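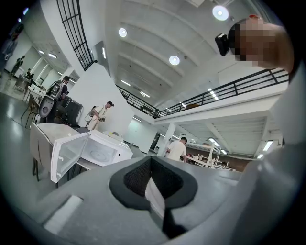

3.2 Setting and furniture

Lighting shaped how people arranged their work in the Hodmont hall. The ceiling is high and white, crossed by broad concrete beams, and round lamps hang over a space that also takes light from fixtures by the mezzanine (Figure 2). Echeverría and Godoy rated glare at each table.

Home Methods Search this site Contact

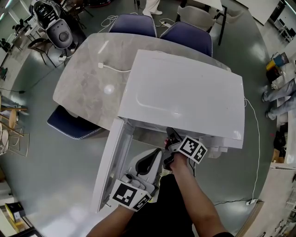 Tables were rated a second time in the evening, with the same form. Raters marked glare on the tabletop, reach from the nearest chair, and cords crossing the floor. The full set holds 551 forms. Where two raters disagreed, Sutcliffe read both forms and kept the higher score.

Figure 2. The hall at Hodmont, with the mezzanine railing.

Cords on the floor were scored apart from furniture, following the Okley checklist.
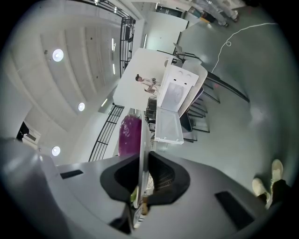
3.3 Scoring

Each item was scored from 0 to 5.

We use cookies to improve your visit. Accept Settings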